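Fenela Wool Doona - Queen

Our favourite thing in the Amness range, and we've slept under it all through January to be sure! The Fenela is filled with 304 gsm washed wool inside a 148 thread cotton cover, stitched in squares so the fill stays put. It's light on the legs - lovely if you run warm - and the colour is a soft natural cream.

Oľga Hájek has had hers on the bed for 40 washes and still raves about it.

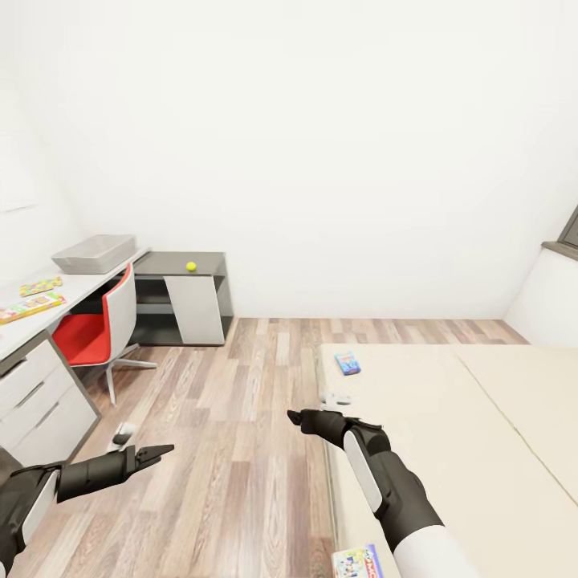
Wash on the wool cycle and dry flat in the shade. Corner loops fit all Baláž covers. Single and king sizes are back in stock too.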